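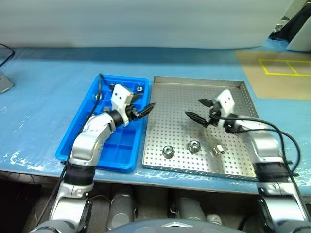
Police in Greltberg say they took 200 kilos of counterfeit pills out of a rented warehouse on the Plastcombe road early Thursday. I was at the briefing this morning and have read the charge sheet. Thread with what is known so far.

The raid started at 4 a.m. Two doors were forced. Officers arrested 13 people, all but one of them inside the building. The last was picked up at a gas station on the ring road an hour later.

The pills were pressed and stamped to look like a common prescription painkiller. Lab results are not back. Inspector Antonina Zakharchenko would not say what is in them and told us twice not to guess. So I won't.

What she did say: field tests on three bags were positive for a synthetic opioid. Field tests get things wrong, and the full lab work takes until next week at the earliest.

The warehouse was leased in March by a company called Skuvo. On paper it imports pet food. It has one listed director, Rostyslav Prokopenko. He is among those charged. His lawyer says he signed the lease as a favor and never had a key.

I called the number on Skuvo's registration four times. It rings and then drops. The registered address is an apartment above a shoe repair shop. The man in the shop says mail comes for the company and he puts it on the stairs.

Most of the pills were packed in dog food sacks with the brand name Sirko printed on them. There were 50 sacks on pallets near the loading door. Police say 24 of them held pills. The rest held dog food.

How they found it: a truck driver, Pylyp Symonenko, refused a load in June. He told the court his pallet came up heavier than the paperwork said and the man at the dock offered him cash to sign anyway. He drove off and called customs from a rest stop.

His statement is four pages and it's in the public file. He gives the plate numbers of two vans he saw there. One of those vans was parked outside the warehouse when police went in.

Customs passed it to the drug unit, and then not much happened for a few weeks. Zakharchenko was asked about the gap. She said they were watching the building and wanted to see who came to collect. I asked if any shipments left during that time. She said she couldn't answer that.

That is the part I'd like to know more about. Dr. Volodymyr Dmytriv at the city hospital told me his emergency room had a bad July for overdoses. He doesn't know if there's a link and he isn't claiming one.

He did ask me to pass this on: if you have pills that didn't come from a pharmacy counter, don't take them. If someone is hard to wake or breathing slowly, call an ambulance first and then start asking questions.

Court this afternoon was short. Nine of the accused were held, four were released with reporting conditions. Judge Orest Yurchenko turned down a request to close the next hearing to the press - so I'll be there.

No pleas yet. Everyone named here is charged and not convicted.

Correction to the fourth post: the spokesman now says field tests were done on four bags, and three were positive. The fourth was inconclusive.

Will add to this when the lab report comes in. If you worked at or near the Plastcombe road site this spring, my messages are open.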